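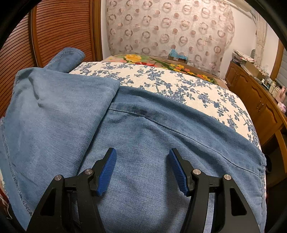
A denim shirt on a bed, between the ridged blue pads of a hand-held gripper.

Ask a roomful of robotics people when a machine will put away your washing and the answers tend to arrive with a demo attached. The one I was sent in January came from Briltemis, a software firm in Gilldale whose folding program, Sovia, is meant to learn from people doing chores in their own bedrooms with a gripper in hand.

The pitch is simple enough. Collect 2,651 recordings of shirts, towels and trousers, train one program on the lot, and let it work out where to pinch and where to pull. No rules about collars or cuffs. The firm calls the result "general". I would like to know what that word is doing there.

Cloth is a rotten thing to plan for. A mug has a handle, and the handle stays put. A shirt that has been dropped on a mattress may show you the back panel, half a sleeve and a flap of something that could be front or tail. Sovia has to guess the rest, and it guesses afresh 16 times a second. On a patterned bedspread, the company admits, it sometimes takes hold of the bedding as well.

What bothers me more is the scoring. A fold counts as a success if the finished shape is close to a rectangle, and a test run may include up to four tries. By that measure my teenage self was a success too. Poduval, a rival outfit with a duller website, allows 2 tries and publishes its failures, mostly inside-out sleeves. Its numbers look worse and I trust them a good deal more.

None of this makes the recordings worthless. Real rooms are cluttered, and software raised on tidy lab tables usually falls over in them. But a person holding the gripper is still supplying the judgement - when to stop, when to shake the thing out and start again. Briltemis says the next version of Sovia will learn that as well. I have asked to see it try with a fitted sheet.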